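How Things Dry: Evaporation for Young Readers

Part 4 of the Water at Home series

A wet plate left on a counter will be dry by the next morning. The water on it does not soak into the plate. It leaves the plate as a gas and mixes with the air. This process is called evaporation.

What water is made of

Water is made of tiny particles called molecules. They are far too small to see, even with a school microscope. In liquid water, the molecules slide past one another and pull on one another at the same time. The pull is what keeps a drop of water in one piece.

The molecules do not all move at the same speed. Some are slow and some are fast. A fast molecule near the surface can break free from the pull of the others and fly off into the air. Once it is in the air, it is part of a gas called water vapor. Water vapor has no color and no smell.

Some vapor molecules also hit the surface and return to the liquid. If more molecules leave than return, the amount of liquid gets smaller. When all of the liquid has gone, we say the object is dry.

Evaporation and boiling

Water boils at 212 degrees Fahrenheit at sea level. Evaporation does not need that much heat. It can happen at any temperature at which water is a liquid. A puddle evaporates on a cool day, only more slowly than on a hot one.

The other difference is where it takes place. Boiling makes bubbles of vapor inside the liquid. Evaporation happens only at the surface.

Four things that change drying speed

Temperature. Warm water has more fast molecules than cold water, so more of them escape each second. A plate rinsed in hot water also becomes warm itself, and it passes some of that heat to the water left on it.

Surface area. Molecules can escape only from the surface. One spoonful of water in a narrow glass has a small surface. The same spoonful spread over a tray has a large surface and will be gone much sooner.

Moving air. The air right next to a wet surface fills up with water vapor. If the air is still, many of those molecules fall back in. A breeze carries the damp air away and brings drier air in its place.

Humidity. Humidity is a measure of how much water vapor is in the air already. On a humid day, more molecules return to the liquid, and drying takes longer.

Why dishes are stood on edge

Two things happen to the water on a washed plate. Part of it runs off, and the rest evaporates. Running off is called draining, and it is caused by gravity. A plate standing on edge drains well because the water has a steep path down. A plate lying flat and face up holds a shallow pool that cannot drain at all.
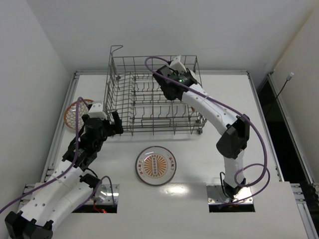

Draining removes most of the water in the first few minutes. A thin film and some small drops stay behind, held in place by the pull between the water and the plate. Evaporation has to remove these. Gaps between the plates let air pass on both sides. If two plates touch, water is trapped where they meet, and that spot is the last to dry.

Cups should be placed upside down so that they drain. If the rim sits flat on a solid counter, though, damp air is shut inside the cup. Tipping the cup slightly lets the air in and out.

The white spots

Tap water contains small amounts of minerals, such as calcium. Minerals do not evaporate with the water. As a drop shrinks, they are left behind in less and less liquid, and at the end they form a pale spot or ring. Water with many minerals in it is called hard water.

Try it: the two-dish test

You will need two matching saucers, one narrow glass, a tablespoon, and some water.

1. Put one tablespoon of water in each saucer and one in the glass.
2. Place the first saucer and the glass side by side in a room with still air.
3. Place the second saucer near an open window or a fan. Ask an adult to set up the fan, and keep water away from the plug.
4. Check all three every 80 minutes and write down what you see.

In the test for this page, the saucer by the fan was dry after 390 minutes. The other saucer and the glass still held water. Your times will be different if your room is warmer or more humid.

Words to know

Evaporation: the change from liquid to gas at the surface of a liquid.
Humidity: how much water vapor the air holds.
Molecule: a very small particle of a substance.
Water vapor: water in the form of a gas.

Next in the series: Part 5, Why Cold Glasses Get Wet on the Outside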